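Re-padding the fingers on a hand-held gripper

Last updated: December

Quick write-up, did this twice this month and both times I had to look up my own notes. Covers the two-finger hand-held unit with the pads glued on the inner side. Ours is the Bekus body with Fultus pads but any of the pivot-and-block type goes the same way.

When to do it. Our log says pads last 3,000 grips, give or take nothing, we just swap at that number. Last set came off at 3,314 because I was lazy and the grip had gone slippy on anything glossy. The set before that, 1,990, glue failure. Also swap early if the top edge of the pad is lifting. A wavy edge will catch on thin stuff, paper, bags, cloth.

What you need
Small hex driver to suit your screws
Plastic scraper (not a blade)
Alcohol wipes
New pads, cut to size
Contact glue, thin coat type
Two strips of baking paper
A clamp or a fat rubber band

Before anything: power off, unplug, cable out of the way. Clear a bit of white table. Dark screws on a dark bench, you will lose one.

1. Open the fingers all the way. Should move by hand with no power. If stiff go to the pivot part first, further down.

2. Mark left and right. Pencil or tape on the outer side. They look the same, they are not the same, the wear is different and you want them back where they were.

3. Peel the old pad. Start at the tip, go slow, pull back along the block. If it tears, scraper. Do not dig into the block. Check for loose strips hanging underneath while you're there and trim them, anything dangling ends up in front of the camera.

4. Clean. Wipe, wait, wipe again. Any old glue left and the new pad lifts in a week. Ask me how I know.

5. Dry fit. New pad flush with the tip, top edge level with the block. Too tall and the two pads touch before the fingers are really closed, then your closed reading is off.

6. Glue. Thin on both faces, wait till tacky, press from the tip backwards. Baking paper between the pads, close the fingers, rubber band on. 56 minutes is what I give it, thats the length of the thing I listen to. Overnight is better.

7. Take the band off, open and close by hand ten times. Watch the top edges.

Pivots
Blow the dust out round the brass bits on the outer side. One drop of light oil each, wipe off what comes out. Not near the pads!! Oil on a fresh pad and you are back to step 3. Wiggle the finger side to side, a little play is ok, if it clicks the bushing wants changing and that's a different page.

Checking open width
Power back on, camera feed up. Open fully over a plain white surface with nothing in the gap. Both fingers need to be in view and the gap clear. Compare left with right, if one sits way further in, the linkage went back a tooth off. Take it apart, do it again, sorry.

Then look hard at the pad edges on the feed. Easier to see a lifted edge there than with your nose on the thing.

Open, over white:
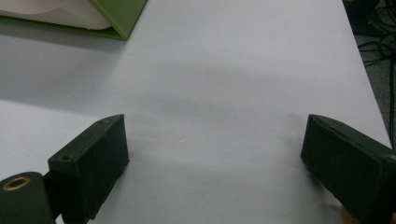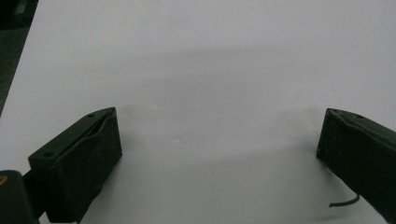 Comments (3)

Figueiredo
I'd zero the closed position again after any pad swap, even when the dry fit looks perfect. New pads squash down over the first day and our width numbers drifted until we started doing it twice, once straight after and once next morning.

flemuvetti_bench
Does contact glue come off ok next time round? We use double sided tape and it creeps when the room gets warm.

Figueiredo
@flemuvetti_bench comes off fine with alcohol and patience. Tape crept for us too.

Questions: use the contact form | © Flemuvetti workshop notes | Back to top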